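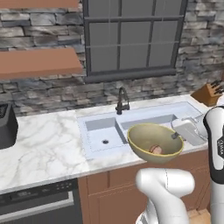
Ikeda asks whether the wrist drift on the sink cell was ever fixed or only zeroed out back in March. Only zeroed. The offset went into the tool table and stayed there, and the joint model was left alone. Picking it up again today.

2025-09-29
Sink cell, simulated side. Controller build 3599, scene file from the Javuvik kitchen set.

Starting state: bowl at the sink, small object inside it, gripper over the counter on the sink side. Physics step at 2000 Hz. Contact solver on defaults except for the finger pads, where friction is still the value from the old pads. Left as is for the baseline.

Baseline. Moved the arm to the taught approach pose and held it with the gripper open. Commanded and reported positions agree at every joint except the wrist roll. Wrist roll settles off target and stays off. Same sign every time, so it doesn't look like solver noise.

Checked, in order:

Tool mass. The entry was for the Dretus gripper without the adapter plate. Corrected it. Wrist error smaller, still present.

Tool center point. Matches the drawing. No change made.

Gravity vector. Straight down in the world file, straight down in the arm file. Fine.

Base mount. The arm file has its own base transform and the scene file applies a second one. The second should be identity. It isn't: there is a small rotation in it, probably entered by hand when the counter was raised. Set to identity and moved the whole correction into the scene mount. This explains the March offset, or most of it.

Removed the March offset from the tool table after the base fix. With both in place the gripper overshoots toward the faucet, and the path planner reports a collision on the last segment. With the offset gone the planner is quiet.

Re-taught the approach pose. Old pose kept in the table under 3971, do not delete, the regression script still calls it by number.

Ran 13 pick attempts on the bowl rim after the change, gripper closing at low speed. Wrist roll within tolerance on all of them. On two the bowl turned in the fingers during the lift. That is the pad friction and has nothing to do with the wrist. Separate entry when the new pad numbers come in from Huter.

Collision meshes: the sink is two basins in the visual model and one box in the collision model. Anything lowered into either basin hits an invisible lid. Doesn't matter for rim picks, will matter as soon as we do placing. Needs a split mesh with the divider kept. Same problem likely with the white rack or tray across the basin edge, not checked.

Upkeep on this cell, since the list on the wiki is out of date:

After any scene edit, print both base transforms and compare before running.
After any tool change, update mass and center of mass together. The loader takes one without the other and gives no warning.
Clear the contact cache when switching controller builds.
Log the wrist error at hold, not in motion.

Open:
Pad friction, waiting on Huter.
Basin collision mesh.
Regression script should look up poses by name.
Check whether the hardware cell has the same double transform. Config was copied from this one, so assume yes until somebody has read the file.

Saved the scene under a new revision, old one locked.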